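Plarkthorpe 教堂及附属楼 年度安全检查表（附意见）

检查日期：2021年1月23日
检查范围：主堂、钟楼、圣器室、Mosquera 小堂、附属楼一层和二层、院墙及停车处
未检查：Bollimholm 分堂（另有单独表格）、墓园东侧斜坡（积雪未化，推迟到三月）

填写说明
结果栏写“合格”“需整改”“观察”或“未查”。“观察”指目前可以继续使用，下次检查必须复看。凡写“需整改”的，后面都要有意见。去年表中没有关闭的项目，编号后加“续”字。

一、主堂

1.1 正门开启方向及门闩
结果：合格
意见：两扇门都能从里面一次推开。下方插销在礼拜期间应保持拉起，检查时是拉起的。门槛铜条右端翘起一点，已敲平。

1.2 侧门（北）
结果：需整改
意见：门能开，但外面台阶上堆着两袋融雪盐和一个花架，人出去要侧身。请移到墙边的盐箱旁。门上的逃生标志白天看得清，关灯以后不亮，电池要换。

1.3 座位与通道
结果：合格
意见：核定座位363个，目前按间隔就座使用，前排和后排拉了绳子，实际开放的座位要少得多。中间通道宽度够。绳子末端应系在长椅扶手上，不要横在通道里，第二遍走的时候发现南侧有一根松了，拖在地上。

1.4 长椅
结果：观察
意见：南侧靠柱子的一排，椅背与座板的接缝松动，坐下有响声。暂时可以用。跪垫架有三处螺丝露头，已拧紧。

1.5 祭台蜡烛
结果：合格
意见：烛台底盘加了金属承接盘，与祭台布的距离符合去年定的要求。点烛杆用后放回圣器室的铁桶里，桶里没有纸。

1.6 奉献蜡烛架
结果：需整改 续
意见：去年写过的问题还在。架子离木屏风太近，屏风下沿有发黑的痕迹。建议把架子往石墙方向挪，挪好后在地上做记号，免得打扫以后又放回原处。熄烛时间写在牌子上，牌子被花挡住。

1.7 洗礼池
结果：合格
意见：池盖的铰链上过油。周围地砖平整，施洗时铺的防滑垫卷好放在池后。圣水钵目前按通知清空，重新注水以前先洗刷。

1.8 管风琴
结果：观察
意见：琴箱为1892年所装，风机的电线后来换过。风机房温度正常，没有焦味。里面放着旧诗歌本四箱，属于可燃物，请搬到二层书柜。通往琴台的窄楼梯扶手在转角处断开一段，弹琴的人都知道，新来的人不一定知道，请贴一张提示。

1.9 扩音设备及电线
结果：需整改
意见：讲台话筒线从地毯下面穿过，踩的地方已经磨出铜丝，当场停用，换成备用线沿墙走。录讲道用的三脚架放在南侧通道口，礼拜前应退到柱子后面。

1.10 彩窗
结果：观察
意见：西窗下部铅条有两处鼓起，从里面用手轻压会动。外面的保护网完好。修窗的报价还没有收到。

二、钟楼

2.1 楼梯与照明
结果：合格
意见：石阶为1771年原物，中部磨凹，靠外侧走比较稳。绳索扶手结实。转弯处的灯全部亮。上下一次只走一个方向的规定贴在底层门后。

2.2 钟架与钟绳
结果：观察
意见：小钟的绳在穿过楼板处起毛。敲钟照常，下次换绳时一并处理导向圈。

2.3 鸽粪
结果：需整改
意见：南面百叶窗的网破了一个洞，窗台积粪较厚。清理时要戴口罩和手套，先喷湿再铲，不要用扫帚干扫。网补好以前清理没有意义，请先补网。

2.4 活板门
结果：合格
意见：插销、挂钩都在。门打开时旁边的护链要挂上，检查当天挂着。

三、圣器室

3.1 香炉及木炭
结果：需整改
意见：木炭与祭衣放在同一个柜子里，隔了一层板。木炭受潮后不好点，有人用打火机油助燃，柜底找到一瓶。这瓶油已拿走，以后不得在堂内使用。木炭改放铁盒，铁盒放石板地上。用过的炭要在沙盘里放到次日再倒。

3.2 祭衣柜
结果：合格
意见：柜体固定在墙上，拉抽屉时不前倾。樟脑气味较大，开窗通风。

3.3 保险柜及钥匙
结果：合格
意见：钥匙登记本连续，没有空行。圣体柜钥匙不挂在钥匙板上，照旧。

3.4 葡萄酒及酒精
结果：合格
意见：消毒用酒精与祭酒已分开，瓶子贴了字。酒精瓶离暖气片远一些更好。

3.5 急救箱
结果：需整改
意见：烫伤敷料过期，三角巾缺一条。绷带够用。箱子里不要放缝衣针和别针。

四、Mosquera 小堂

4.1 入口坡道
结果：观察
意见：坡道表面的防滑条有一条边缘卷起。坐轮椅的教友从这里进，雨后偏滑。扶手高度合适。

4.2 电暖器
结果：需整改
意见：两台电暖器接在同一个拖线板上。平日早祷人少，只开一台。请加装一个墙上插座，完成以前第二台不要插电。电暖器上不得搭披肩或围巾。

4.3 圣像底座
结果：合格
意见：圣母像底座三面用木楔塞紧，推动无晃动。像前的地灯外壳不烫手。

4.4 告解亭
结果：未查
意见：目前不使用，上锁。恢复使用以前检查通风和里面的灯。 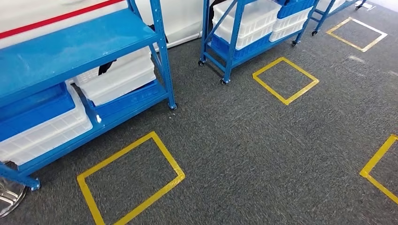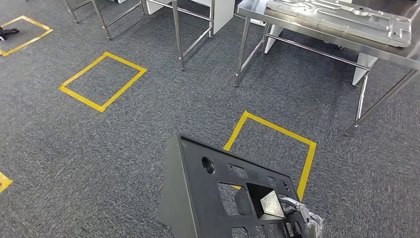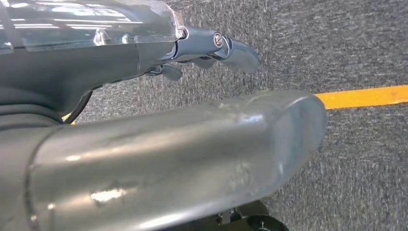
图1：蓝色金属搁架和地毯上的黄色胶带方框。图2：带孔的黑色塑料件。图3：地面黄色胶带，近景。

五、附属楼一层

5.1 厨房
结果：需整改
意见：灶台旁的灭火毯被挂历盖住，取下来要两个动作，请把挂历移开。抽油烟机滤网油腻，按规定每季洗一次，登记本上最后两次没有签字。聚餐目前停办，正好把滤网彻底洗一遍。冰箱里没有过期食品。

5.2 主日学教室
结果：观察
意见：窗户限位器齐全。暖气片护罩有一颗螺丝缺失，边角用手摸有毛刺，在孩子们回来以前必须补上。墙上的圣经地图用图钉固定，改用粘胶。剪刀、胶水收在高处。

5.3 食物赠送处
结果：合格
意见：罐头重的放下层，轻的放上层。领取人从东门进、南门出，路线没有交叉。手推车的轮子有一个转不顺，已上油，还是响。

5.4 锅炉房
结果：观察
意见：Zovel 锅炉的年检证贴在门内，在有效期内。压力表指针在正常区。一氧化碳报警器按试验键后鸣响。锅炉前不得放折叠椅，上次放了，这次已经搬空。膨胀水箱下面有水渍，擦干后没有再出现，一周后请再看一次。

5.5 卫生间
结果：合格
意见：热水水温不超过限值，无障碍间的拉绳垂到地面，没有被人打结。

六、附属楼二层

6.1 诗班练习室
结果：合格
意见：谱架折叠后靠墙。站台的踏板逐块踩过，不松。诗班目前不合练，房间每周仍要开窗并放水，冲洗茶水间的龙头。

6.2 档案柜
结果：观察
意见：受洗登记和婚配登记的旧册子离水管太近。水管不漏，可是册子没有副本。建议换到对面墙。老册子不要用塑料袋密封。

6.3 逃生楼梯
结果：合格
意见：铁梯除过锈，最下面一级离地偏高，下去时要说一声。梯下停着自行车一辆，已请车主挪走。

七、消防

7.1 灭火器
结果：需整改
意见：全院共22具，压力指针都在绿区。钟楼底层一具的铅封断了，按已使用过处理，送去检查。主堂后门一具被诗歌本推车挡住。

7.2 烟感与手动报警
结果：合格
意见：逐区试过，主机显示的位置与实际一致。只有一处名称还写着旧的“茶室”，应改成“食物赠送处”，以免消防员找错房间。

7.3 疏散路线图
结果：需整改
意见：附属楼二层的图还是隔墙改动以前的，图上的门现在是墙。主堂的图正确。

7.4 疏散演练
结果：未查
意见：本年度主日礼拜分成几场，演练方式需要重新定。引座的人每场开始前口头说明出口，检查当天听了一场，说明清楚，但没有提到北侧门。

八、院内

8.1 路面与排水
结果：观察
意见：大门到主堂的石板路有一块下沉，积水后结冰。撒盐及时。停车处的雨水箅子堵了落叶，已清。

8.2 院墙
结果：合格
意见：西墙裂缝处的石膏测片完好，没有新裂。

8.3 外墙落水管
结果：需整改
意见：主堂东北角落水管接头脱开，水顺墙往下流，里面对应的位置就是圣器室后墙，墙皮发软。这一项排在彩窗前面做。

8.4 户外十字架照明
结果：合格
意见：定时器慢了一刻钟，已调。

整改顺序
先做：1.9 的线路（已停用，待换新线）、3.1 木炭与柜子、4.2 插座、8.3 落水管。
三月以前做完：1.2、1.6、3.5、5.1、7.1、7.3。
等天气转暖：2.3 补网及清理、8.1 石板。
教室护罩（5.2）虽然写的是“观察”，也按三月以前处理。

补充意见
关于 1.6，奉献蜡烛架有教友提出，挪到石墙一侧以后离圣像远了，祈祷时不方便。可以考虑把圣像前的跪凳一起移过去，架子仍然不能留在原处。是否改用电子蜡烛，不在本表范围内。

关于 2.1，有人问钟楼能不能在复活节前对外开放。照明和楼梯可以，鸽粪没有清完以前不可以。

Bollimholm 分堂的表格沿用同一套编号，没有钟楼，第二部分空着即可。那边的锅炉与本堂同型号，报警器的试验方法一样。

墓园东侧斜坡复查时带上卷尺和木桩，倾斜的墓碑先围起来，不要自行扶正，要先通知墓主家属。

本表一式两份，一份存圣器室文件夹，一份贴在附属楼一层公告板，整改完成后在原项目旁写日期并签名，不要另用纸条粘贴。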